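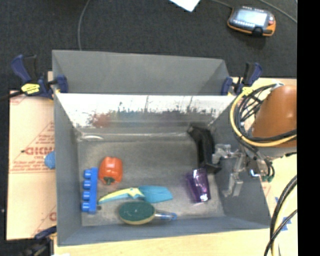
The gray bin, with the pepper, block, brush, purple cup and the teal and yellow tool

Subject: Re: [munmont-swap] What goes in the odds and ends bin?
Date: 14 Mar 2025

Hello everyone, and a special hello to the new folks over on the Clillora side!

> I have a bag of small things from my kitchen and the kids'
> room and I can't work out which box they belong in. Is there
> a place for stuff that doesn't match anything? I don't want
> to leave a mess for whoever sorts in March.

What a kind thing to worry about, and yes, there is a place. The big gray bin on the table is for just that. It's scuffed and marked up inside (the back wall especially, all those smudges of red and blue and purple), but it has plenty of life left in it and I'm rather fond of it.

Single toy blocks are welcome, like the bright blue one by the left wall. I keep a tub for them at home and they do add up. Brushes are fine too, and so are plastic cups. The teal and yellow tool I'd call a little trowel, though my neighbor is sure it's a scraper, so if you know better please write back and settle it for us.

The one thing I'd ask is that fresh food go on the Balaskas shelf by the door. That orange-red bell pepper is a beauty, so glossy, and I would hate for it to get forgotten under a pile of cups. If you drop off vegetables, the shelf gets emptied every evening and the bin only gets sorted every 3 weeks or so.

Oh, and please give the bin a quick wipe if you have a minute, there are always little dark crumbs of something on the bottom.

Bring your bag over whenever it suits you. The side door sticks, so give it a good push.

Warmly,
your Munmont swap table host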